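Gripper Fault Halts Snack Sorting at Lutengate – and Teaches the Team Plenty 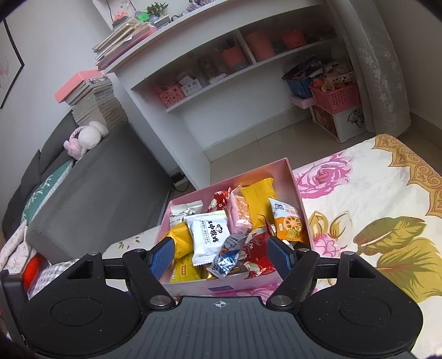
What happened

The Lutengate home robotics team had to stop work for 12 days in November after one of its hand-held grippers began closing without being told to. No one was hurt, but Bethel Kumsa got a firm pinch on the thumb while reaching into a box of wrapped snacks, and she called a halt right away.

Finding the cause took some great detective work! Eldana Woldegiorgis ran 300 open-and-close cycles at her bench and caught the fault 37 times. A worn trigger spring was sending a false "close" signal, mostly when the tool was tilted down to pick up a packet.

What changes now

Every gripper is getting a new spring and a software check that ignores any signal shorter than 10 milliseconds. There's also a new house rule – hands stay out of the box while the tool is powered.

"I love this job, and my thumb is fine," Kumsa said. "I'm just thrilled we know what it was."

Snack picking is back on the schedule, foil wrappers and all, and the team can't wait. Sosina Kahsay will share the full test log with the Flallbridge group, which uses the same trigger and has paused its own sessions until the new springs arrive.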